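July 26, 2018. Tabletop props, plate and burger

Continuing the prop list for the Farniven play-food set. Yee-man wants one page per pairing, so this one covers the round pink plate and the toy hamburger on the white table. The cutlery and the cups have their own pages (Benedikt has both).

Table wiped down first with the mild cleaner, then left to dry. Surface is plain white, same as the wall panels behind it, so anything colored stands out well and anything pale gets lost. Shadows are soft under the ceiling lights. No extra lamp used.

The burger has a glossy orange-brown top bun, green lettuce under it, then the patty layer and a lighter bottom bun. The plate is shallow with a low rim.

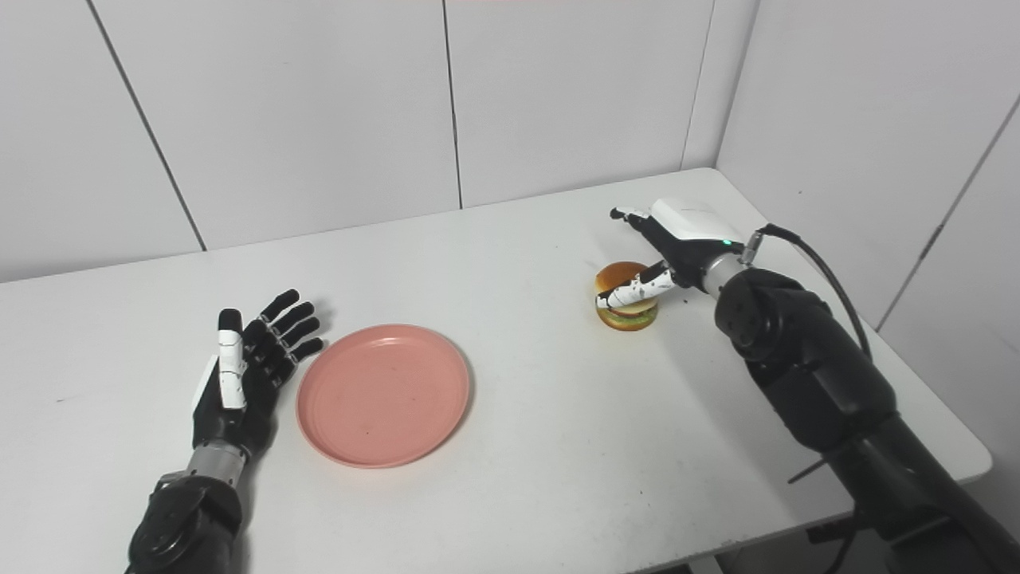 Does the burger need to be glued before it goes into the Lemus kit? Leave it unglued for now; Nermina wants to check the fit of the layers first, and glue can go on at any point up to packing.

Plate notes. Cleaned with dish soap in February and again last week. Faint scuffs on the flat part do not come out with soap or with the melamine sponge, and the sponge dulls the finish if used hard, so stop there. A few small dark specks remain. Bujar thinks they are in the plastic. I have not checked under the magnifier. If they are in the plastic, the plate stays in the set as is. If they are dirt, it goes back in the wash bin.

Color name on the sheet: Kastriot had written "red," Benedikt had written "orange." Changed both to "pink (salmon)." Please use that wording on the Benari labels too, or the search on the inventory sheet will miss it.

Storage: plates go flat in drawer 19, food items in bin 34. The burger was in with the cups when I went looking for it. It belongs in the food bin. The liner in drawer 19 has shifted toward the back and needs to be taped down again.
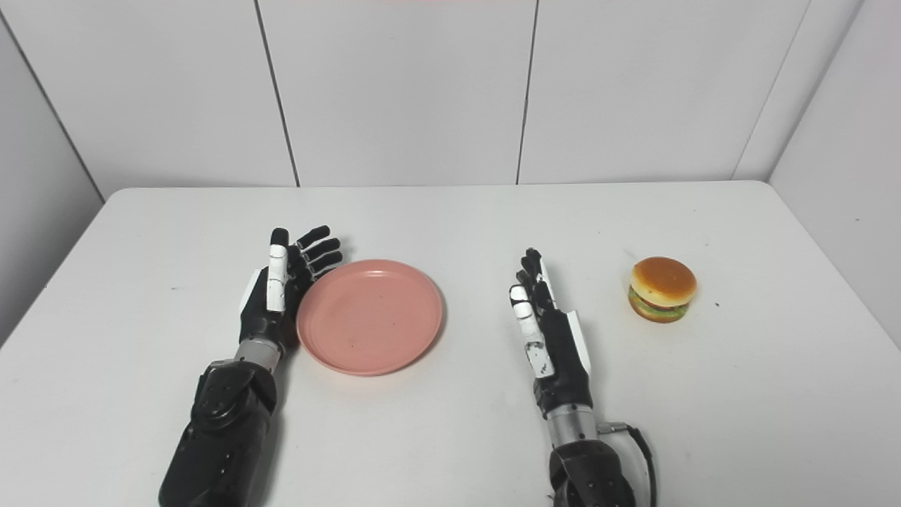 *Pink plate on the white table, empty.*

Label stock: one roll of 1,000 opened, nearly 20 labels spoiled by the feed jam before Bujar cleared it. The spoiled ones are in the tray next to the printer and can be thrown out. Labels go on the underside of the plate. For the burger, put the label on the bag.

To do:

- magnifier check on the plate specks
- layer fit on the burger (Nermina)
- fix the color wording on the Kos copy of the sheet, which still has the old entries
- tape the drawer liner
- ask Yee-man if the page needs a weight for each item, and which scale to use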